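How Do Movies Make Footsteps?

Print this page
E-mail to a friend

When the knight in a movie stomps across a castle floor, you hear every step. The knight may have been wearing sneakers. Microphones on a film set are pointed at people's mouths, so feet get left out, and so do doors, capes and sandwiches.

Those sounds are added later by a Foley artist, a grown-up who is paid to walk in place while watching TV.

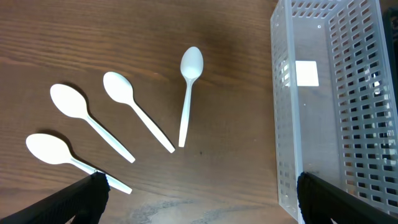 Ye-seo Song did the sounds for the dragon movie Vilevitz. She owns 41 pairs of shoes, and most of them don't fit her. Snow is cornstarch squeezed in a leather pouch. Breaking bones are celery. The dragon's wings are an umbrella, opened and shut very fast, and one wing flap took her 10 tries.

Try it yourself: turn the sound off during a cartoon and do the feet. Warn your family first.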